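Moving a small wooden table from Faromville to Ronatero without ruining it?

Posted by Carolina Rebelo, 2024-12-12

Hello everyone, and thank you in advance for reading all of this. I'm moving from Faromville to Ronatero next month, 250 miles door to door, and most of my furniture is the kind you can throw in a van and forget. The one thing I'm fussing over is a small wooden table that was my grandmother's. She rolled out dough on it, did her taxes on it, and let all of us grandkids do our homework on it, so it has plenty of scratches already and I love every one of them. I just don't want to add a big new one!

The mover I called, Brerel, quoted me $1,634 for the whole apartment and said they'd wrap the table in stretch film. My aunt nearly dropped the phone when I told her. She says plastic against an old finish is asking for trouble. I've been keeping paper over the top while I pack so I don't drag boxes across it. 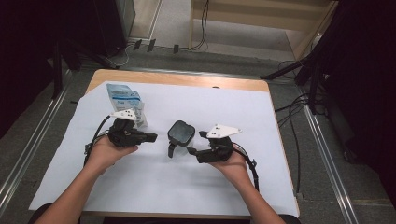 The legs have a little wobble too, and I can't tell whether they're meant to come off. There are screws underneath but they look like they've been painted over at least once. Should I leave them alone? And does it travel better upside down or standing up? I've heard both, from people who sounded equally sure of themselves.

Horácio Esteves

Your aunt is right, bless her. Stretch film straight on an old finish can trap moisture and leave cloudy patches, and if the van gets warm it may stick. Start with clean plain paper or an old cotton bedsheet, then a proper moving blanket, and put the film over the blanket if the movers want something to hold it all together. Please don't use newspaper, the ink comes off. I learned that on a white dresser and my wife still brings it up.

As for the legs, I would leave them on for such a small piece. Painted screws love to strip, and then you have a second problem. If you do decide to take them off, run a sharp knife around each screw head first and use a screwdriver that really fits the slot. Put a bit of tape on each leg and mark which corner it came from — they look the same until you try putting them back!

I'd carry it upside down, top resting on a folded blanket, with nothing heavy leaning on the legs. And lift it by the frame under the top, never by the legs, especially with that wobble.

Vinh Khổng

just put it in your own car if it fits. 250 miles on the back seat with a blanket and a seat belt, done. the movers won't love it like you do

Imad Khasawneh

I agree with most of what Horácio wrote. One more thing to ask Brerel is how they cover damage. Some movers pay by weight unless you buy extra coverage, and a small table doesn't weigh much, so get the answer in writing. Take a few pictures of the top and all the legs before the day too. When we moved in October I paid $40 for extra blankets and was glad to have every one of them.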